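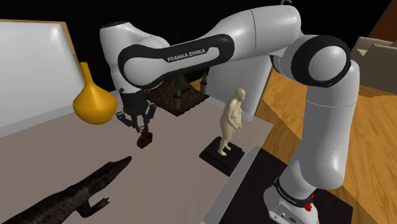 Robot arm over a tabletop, with a small reddish-brown object under the gripper

Founding Day: why is it in January?

skudimell_reader
Posted July 14, 2024

Can anyone give me a source for the date of our Founding Day? The town website says the people of Skudimell voted to break away from Tromach "by a great majority" and that we mark the day of the vote. Fine. But the only result I have ever seen printed is 698 for and 432 against, in the school booklet, and the booklet has no footnote. I've looked for the original count sheet and can't find it. I'm starting to think the whole thing was put together later for the parade.

millrace19
The vote happened. My grandmother's family had the handbill on the kitchen wall for years. I don't see what is gained by picking at it.

skudimell_reader
A handbill tells people to go vote. It doesn't tell you how the vote came out, or on what day.

F. Pillai
I worked on the parish papers for a while, so a few notes.

The 698 and 432 figures are in the parish clerk's letter book. That is a copy, in one hand, made by a man who was in favor of the split. I wouldn't throw it out, but I wouldn't carve it on a monument either. The Tromach side kept its own book and the pages for that winter are missing.

The date is a separate problem. The letter book puts the vote in the fall. January is when the first council sat. So we have a holiday that says it marks a vote and is held on the day of a meeting.

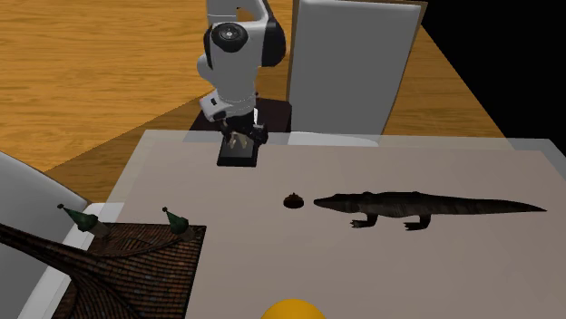 As for "great majority," I'd leave that to the speechwriters. Take the clerk's numbers as they stand and it was a clear win, with plenty of people against. Several of the "no" families moved back over the river within a few years, and you won't hear their names read out at the ceremony.

millrace19
So you're saying we celebrate the wrong day.

F. Pillai
I'm saying the website describes the wrong event. The day itself is fine. Plenty of places celebrate a first council.

tostex_road
My old teacher, Lăcrămioara Ardeleanu, used to say the date was moved so it wouldn't clash with the harvest fair. Has anyone ever found that written down?

F. Pillai
No. I've heard it too, and I've heard that it was moved to please the bishop. I haven't seen paper for either one.

skudimell_reader
Harvest fair makes no sense to me. If you want a crowd you hold it the same week as the fair — you don't send everyone out in January to stand in the snow while a brass band freezes.

millrace19
It wasn't always a parade. It was a church service and a dinner. The parade only goes back 19 years, and I remember the argument over who would pay for it.

ismail_bridge
I live on the Ismail side and we were taught that there were 3 votes and the first two failed. Nobody over here treats it as a holiday, for what that's worth.

skudimell_reader
Three? Where does that come from?

ismail_bridge
School. Same as yours, no footnote.

F. Pillai
The letter book has one. There may have been earlier petitions, and I can see a petition turning into a "vote" after enough retelling. If your school has anything older than a printed booklet I'd like to see it.

ismail_bridge
I'll ask, but don't hold your breath. They lost half the storeroom to a leaking roof.

skudimell_reader
Is the letter book open to the public? I'd sooner read the page myself than take another summary of it. No offense.

F. Pillai
None taken. You have to write ahead to the parish office and they bring it out for you. Ask for the second volume, the index in the first one is wrong.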